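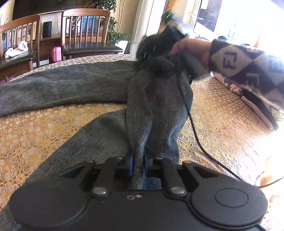 Grey denim on a lace tablecloth, part of it lifted by hand.

Sinéad Flanagan has been grading second-hand denim for the Cendstead textile exchange since it opened its sorting floor, and she is wary of the word "recycled". Most of what reaches her, she says, could be worn again as it stands. The difficulty lies in what happens to the remainder.

"People assume a pair of jeans is cotton," she says. "It was, once. Now I would expect elastane in most of what comes through, and the label is often missing or too faded to read. One or two per cent of stretch fibre is enough to change what a mill will take."

Cendstead handled 2,949 kilograms of denim in its last full year, of which 1,036 kilograms went for mechanical shredding. Flanagan divides the shredding stock by fibre first, weight second and colour last. Buyers generally ask about colour first. Greys and blacks are kept apart from indigo because the dyes behave differently when the fibre is respun, and a small amount of sulphur black will dull a whole batch of blue.

Shredding shortens the fibre. "Yarn needs length," she says. "Each pull through the machine costs you some. So the mill blends it with new cotton, and the argument is over how much." The mill she sells to, Moser, will accept a bale of 500 kilograms or more, provided the seams, rivets and zips have been cut away. Trimming is done by hand and takes up the larger part of the working day.

Asked whether trimming could be avoided, she is doubtful. Thread is the main obstacle. Most jeans are sewn with polyester or a polyester core, and it stays in the shredded fibre as small hard specks. Cotton thread would solve that but it breaks sooner at the seat and the inside leg. "You would get a garment that recycles well and wears out early. I am not sure that is progress."

Her colleague Naheed Zaidi, who runs the repair bench, takes a narrower view. A worn inner thigh can be darned or backed with a patch in under an hour -- less if the cloth around it is sound. She tests by holding the fabric to the light and pulling gently across the weft. If the white threads part, the patch has to extend well past the hole.

"A patch the same size as the damage fails at its edge," Zaidi says. "Use lighter cloth than the garment, wash it first, and round off the corners."

The exchange plans to begin taking offcuts from workrooms in December. Flanagan expects these to be easier to sell, as the fibre content is known and there is nothing to unpick. She has asked each supplier to keep different cloths in separate sacks -- so far, two have agreed.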